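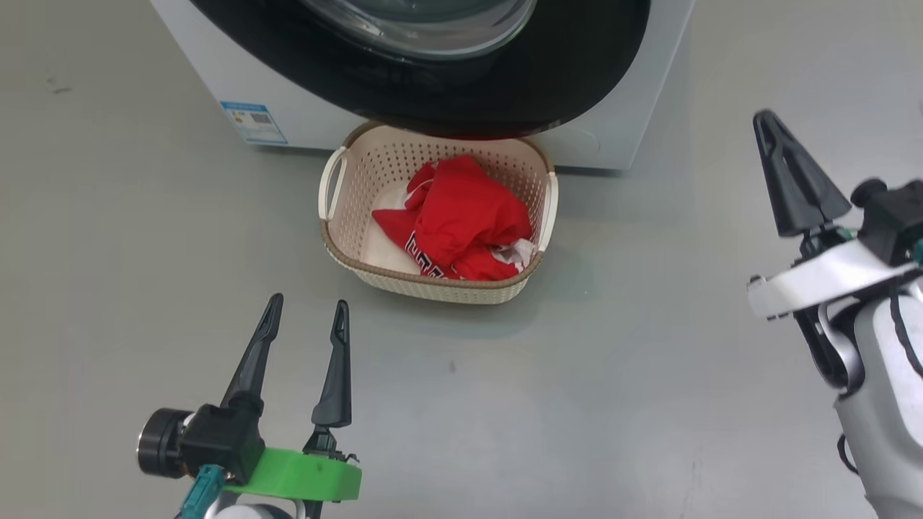 发件人:家务整理邮件列表成员
主题:Re: 球衣到底怎么洗、脏衣篮放哪儿
日期:2022年9月30日

各位好!

看到昨晚那封信,我差点当场就回了,忍到今天把手上这一批洗完,正好可以边晾边写。先把原信引在下面,省得后来的朋友翻存档。

> 大家好,潜水很久,第一次发信。
>
> 我们家有两个人踢业余联赛,每周固定一堆球衣球袜,再加上平时的T恤、毛巾、床单。八月搬进新房子以后,洗衣机放在过道尽头的小隔间里,是前开门的,机器直接落地,没有垫高。我现在的问题是这样几个:
>
> 一、脏衣服从卧室抱过去,一路掉袜子。买过布的脏衣袋,软塌塌的站不住,装满以后又沉,底下还闷出味道。想换个硬一点的篮子,塑料的好还是藤的好?
>
> 二、球衣胸前和背后的字,有一件已经开始翘边了。是不是洗的问题?之前一直是40度跟毛巾一起洗的。
>
> 三、红色的球衣能不能跟白的一起洗?家里人说洗过好多次了早就不掉色了,我不太敢信。
>
> 四、洗衣液用的是 Mekari 的浓缩装,瓶盖上的刻度我从来没看懂过,基本上是凭感觉倒。
>
> 先谢谢各位!

太喜欢这种信了,问得这么细!一条一条来。

【篮子】

我投塑料一票,而且是四面带孔的那种。我自己这几年换过布袋、藤编、铁丝框,最后留下来的就是带孔的塑料篮。藤编的好看,真好看,可是勾丝!针织的球衣最怕这个,领口被勾出一根线来,心都凉了。铁丝框的焊点也会勾,用久了还生锈,在白衬衫上留过一道黄印子,怎么搓都搓不掉。

带孔的塑料篮透气,湿毛巾丢进去隔一夜也不至于发酸(当然最好还是先摊开晾一晾再丢)。挑的时候注意看两头的提手,要手能整个伸进去的,边缘圆滑一点,装满湿衣服端起来才不勒手。我家现在这只是 Plovar 的,方形圆角,口沿有一圈翻边,抱在腰上很稳。用到现在没有变形,脏了直接拿花洒冲一冲,倒扣着晾干就行,省心极了。

至于高矮,前开门又直接落地的机器,请一定选矮的!门口本来就低,篮子矮一点,可以紧贴着机器放在门下面,衣服从滚筒里一拉就掉进篮子,袜子也掉不到地上。我以前用过一只高的,门一开就撞上篮子口,每次都要先把篮子往后踢开,再弯腰去够,腰疼了一个冬天才想明白。去买之前量一下门下沿到地面的高度,记在手机里,带着数字去店里挑。

一路掉袜子这件事,我的办法是把袜子先塞进网袋,再放篮子最底下。网袋拉链拉上,整包进洗衣机,整包出来,配对也不用满屋找。球袜厚,别塞太满,装到一半多一点就停,塞实了中间那团根本漂不干净。

【翘边的字】

多半跟温度和摩擦都有关系。字是热压上去的话,最怕热,也最怕跟粗糙的东西一起搅。毛巾很粗糙的,再加上牛仔裤的拉链和铆钉,转一个小时,等于拿砂纸磨。我的做法:

球衣一律翻面,字朝里。脱下来的时候往往是皱成一团的,袖子还卷在里面,别嫌烦,丢进篮子之前就翻好,省得站在洗衣机前面再掏。

水温调到30度,我自己很多时候直接用冷水,汗渍重的先泡2个小时,盆里放一点点洗衣液,领口和腋下轻轻揉几下。泥印子要等干透了,先把干泥拍掉再下水,湿着搓只会越搓越进去。

不用柔顺剂!速干面料最忌讳它,洗几次以后就不怎么吸汗了,穿着闷。想去味的话,漂洗那格放一小勺白醋,晾干以后闻不出来,真的。白醋和漂白水千万别碰到一起,这条请大家无论如何记住。

不进烘干机。挂起来阴干,肩膀那里用宽一点的衣架。速干的料子干得快,晚上洗,第二天一早摸着就差不多能穿了。

已经翘起来的那个角,我试过垫一张烘焙纸、用熨斗最低档压几秒,放凉了再动它。我那件救回来了,但我只有一件的经验,不敢打包票。先看水洗标,标上画了熨斗打叉的就别碰。有更靠谱办法的朋友请一定回信,我也想学。

【红的和白的】

我站您这边,别信“早就不掉色了”!掉不掉色试一下就知道:找一块白布头,沾湿,按在红衣服里侧的缝边上,压一会儿,拿开看有没有粉红。没有的话,冷水短程序混洗问题不大。有一点点颜色,就老老实实分开。新买的深红大红,头4次我都单独洗,白袜子变粉袜子的教训我交过一次学费,一整包啊。

还有一种麻烦的,是红底白字或者领口镶边的拼色衣服,自己就能染自己。这种洗完千万别泡在滚筒里过夜,程序一结束马上拿出来抖开挂上。湿着团在篮子里也不行,红的压着白的,压出印子来很难去。脏衣篮里暂存的时候,干的红白堆在一起倒没关系,我自己也是全丢一个篮子,开洗之前再分。有汗的、潮的,先搭在篮子边上晾着。

吸色纸我用过 Stubbs 的,混洗的时候丢一张进去,拿出来确实带点颜色,看着挺有成就感。不过我把它当保险用,该分还是分。

【洗衣液的量】

哈哈,瓶盖刻度!我也是研究了很久。先看两样东西:一是水硬不硬,二是衣服有多少。我这边水偏软,中等脏的一桶,浓缩的倒25毫升就够,刚开始我也觉得太少,总想再添一点,结果毛巾越洗越硬,门封圈的褶里还积了一层滑滑的东西。减量以后毛巾反倒软回来了,高兴了我好几天。您那边水硬的话按瓶身上的表加,别跟着我这个数字走。

拿一个小量杯吧,厨房里量酱油的那种就行,贴个标签专门放洗衣机旁边,别再拿回厨房。

说到门封圈,前开门的机器请每次洗完用干布抹一圈,把橡胶掰开,里面也抹到。我从那里面掏出过硬币、发夹、一颗纽扣,还有一只找了整个八月的小袜子!抹完门别关严,留一道缝透气。洗涤剂抽屉也可以整个抽出来冲一冲,背面比想象的脏得多。

【我的一周流程,供参考】

赛后当天:球衣翻面,挂着散散潮气,不过夜就进篮子。
第二天:篮子端到机器前面,在地上分成深、浅、红三堆,毛巾和床单另算。
先洗球衣,冷水,低转速。
然后毛巾,60度,转速可以高。
床单最后,一桶里只放床单,不然小件全被它裹进被套里去。
篮子空下来,顺手用抹布擦一擦底,再放回原处。

这套流程一开始觉得啰嗦,做顺了挺快的,我甚至有点盼着洗衣服那天,音乐一开,一个下午整整齐齐挂一排,特别满足。

另外,Flurnel 整理小组的共享文档里有一张洗标符号对照表,在存档第2409号信的附件里,打印出来贴在洗衣机侧面很方便。那张表里“平铺晾干”和“悬挂晾干”两个符号画得有点像,看的时候留意一下。

您那只新篮子买好了,记得来信说说尺寸和手感!还有翘边那件要是压好了,也请告诉大家用的是哪一档温度。

祝洗晒愉快!

列表里一个爱洗衣服的人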